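Tags: Community, Textile Recycling, Press Releases

Brurlow Textile Collection Adds 11 Drop-Off Sites Ahead of Winter

JURKVILLE, September 27, 2026. Brurlow, the nonprofit that runs clothing collection in the Jurkville area, will open 11 new drop-off sites next month. The sites will take used clothing, household linens and paired shoes from residents at no charge. They join the main sorting center on Cloltlow Road, which will keep its current hours.

The new sites are at the Jurkville public library, both fire stations, the Cloltlow Road grocery and seven apartment complexes on the east side of town. Each one has a locked steel bin with a pull-down door. Bins will be emptied twice a week, and more often in the first month while Brurlow learns how quickly they fill.

Residents on the east side have asked for closer sites for several years. The sorting center is four miles from most of the apartment complexes, and the bus that used to stop there was rerouted in July. In a survey Brurlow carried out after the route change, 783 households answered. Most said they had clothing at home they would donate if they could walk to a bin. Many said they put worn-out clothes in the trash.

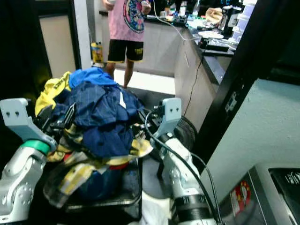 Clothing in good condition goes first to the free clothing room at the sorting center, where any resident can pick out items without showing proof of income. What the clothing room cannot use is sold to resale shops, and the money pays for trucks and fuel. Stained or torn cotton is cut into wiping rags for local garages and print shops. Other worn fabric is baled and sent to a fiber recycler.

Brurlow asks residents to follow a few rules when using the bins:

Clothes should be clean, dry and in a tied bag. Wet items spread mildew to everything near them, and a single damp bag can spoil a full bin.

Shoes should be tied or banded together in pairs.

Torn, faded and stained items are welcome if they are clean. They do not need to be bagged separately.

The bins cannot take pillows, mattress pads, carpet, or anything that has been in contact with paint, oil or chemicals. Please do not leave bags on the ground next to a full bin. A phone number is printed on every door for reporting one that needs to be emptied.

The cost of the bins was covered by a grant from the Jelínek Fund, which supports waste reduction projects in small cities. The grant also pays for a second collection truck and one part-time driver through the end of next year. The city is providing the space at the library and fire stations free of charge.

Brurlow will hold a winter coat day at the sorting center in November and hopes to have 700 coats ready by then. Children's sizes and large adult sizes are needed most. Coats with broken zippers will be accepted and repaired. Groups that want to hold their own coat drive can borrow collection boxes from Brurlow, which has 200 on hand, by asking at the front desk.

A map of the new sites, with opening hours for the library bin, is available at the sorting center and at Jurkville City Hall. Receipts for tax purposes are given only at the sorting center.

About Brurlow

Brurlow is a nonprofit textile collection and reuse organization serving Jurkville and nearby towns.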